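Last updated: 2021-08-20
Filed under: Grant reports / Community food / Drukness

Wuvville Community Kitchen - second progress report to the Mallidum Fund

Prepared by Arūnas Lill, project coordinator

1. Where we are now

In our first report we wrote that the building works were behind the plan and that the cooking courses could not begin before the works were finished. The works in the main room are now complete and the courses have started. The store room is still not complete, and I explain the reason in section 3.

The kitchen is on the ground floor of the old school in Drukness. The Fund paid for the new worktops, the repair of the walls and the electrical work, and the town pays the heating and the water. Ramanauskas, the contractor, handed over the main room to us with a list of small defects, which we signed together. Most of them were about paint and door handles. Two were more serious, a slow drain under the second sink and an extractor fan that made too much noise. The drain was repaired in the same week. The fan was changed for another model at the cost of the contractor.
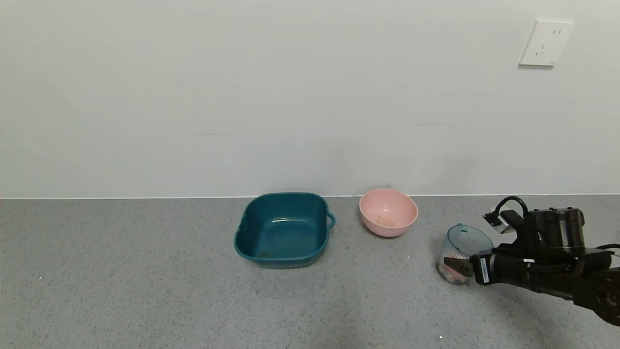
Worktop, wall and socket in the kitchen.

We chose a hard speckled surface for the worktops, although the first budget had a cheaper one. The difference was covered from the sum we had kept for tiles, which we did not need in the end. I asked the Fund's office for permission to move this money before we ordered, and the letter of agreement is in the annex.

2. The courses

The first course was for people who live alone and who told us they cook a hot meal very seldom. We planned for 16 places and had 19 applications. We took everybody by dividing the people into two groups, one in the morning and one in the late afternoon. The morning group was more regular. In the afternoon group some people work in shifts and they missed a session now and then, but only one person left the course completely, and this was because of a move to another town.

Each course has seven sessions. The first two are about simple things: how to plan for a few days, how to read a price for a kilo, how to keep cooked rice and cooked meat safely. After that the participants cook soups, beans, fish, baked vegetables and one dish that they choose themselves. In the morning group they chose potato pancakes, and there was a long discussion if onion belongs in them.

We have also begun open evenings, when any resident can come and cook without signing for a course. They are more popular than I expected. Since the opening we have counted 258 visits in the attendance book. Please note that these are visits and the number of different persons is smaller. In the next report I will try to give both, as your office has asked.
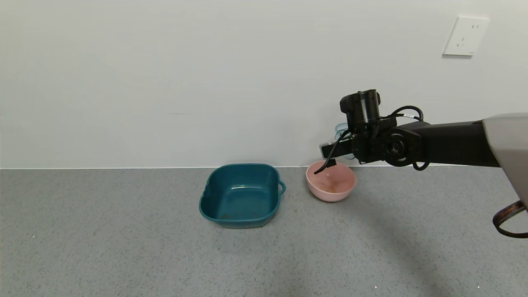

A weak point of the open evenings is that people come mostly from the streets near the school. From the upper part of Drukness we see very few, although the last bus back would allow them to stay until closing. We put leaflets in the library and in the health centre there. The health centre has agreed to mention the courses to patients who receive advice about diet, and I think this will bring more than the leaflets.

We had one complaint from a neighbour about the smell of frying. We now close the window on the yard side after the evening meal is cooked and use only the fan. The neighbour has not written again.

3. Difficulties and delays

The store room is the main delay. When the old shelves were taken away, the contractor found damp in the outer wall, and it would be wrong to put dry food there before it is treated. The treatment itself is short, but the wall must dry before plastering. Ramanauskas expects to finish in November. Until then we keep dry food in two metal cupboards in the corridor, with a lock. This is enough for the courses but it does not allow us to accept large food donations. We had to refuse one from a wholesaler, and I regret this.

The second difficulty is teachers. We have one who is very good and also tired. The budget has money for a second teacher on part-time, and we advertised the post, but the candidate we selected took other work before signing. We have advertised again with slightly better hours. If this is also without result, I would like to discuss with you the possibility to pay two assistants in place of one teacher.

4. Money

Spending is within the budget in all lines except cleaning materials, where we are above. We had planned for this line with the prices of a small office and a kitchen uses much more. I propose to cover the difference from the line for printing, where we have spent little. A full table of expenses with copies of invoices is sent separately by post, as your rules ask.

No money was spent on the store room in this period. The payment to the contractor for that part stays in our account until the work is accepted.

5. What we will do next

The second course will be for young people who leave care and live in their first flat. The social office will propose the participants. We agreed with them that the sessions will be shorter and that each person will take home a pan, a knife and a board at the end, which are already in the budget as course materials.

We will also translate the recipe sheets, as several visitors of the open evenings read Drukness notices with difficulty. The first sheets are ready and are being checked by a reader at the library.

Your office asked if a visit to the kitchen would be possible. It would be very welcome, and the best time is during a morning session - there is then somebody cooking and I am also in the building. Please write to me some days before, so that I can inform the group.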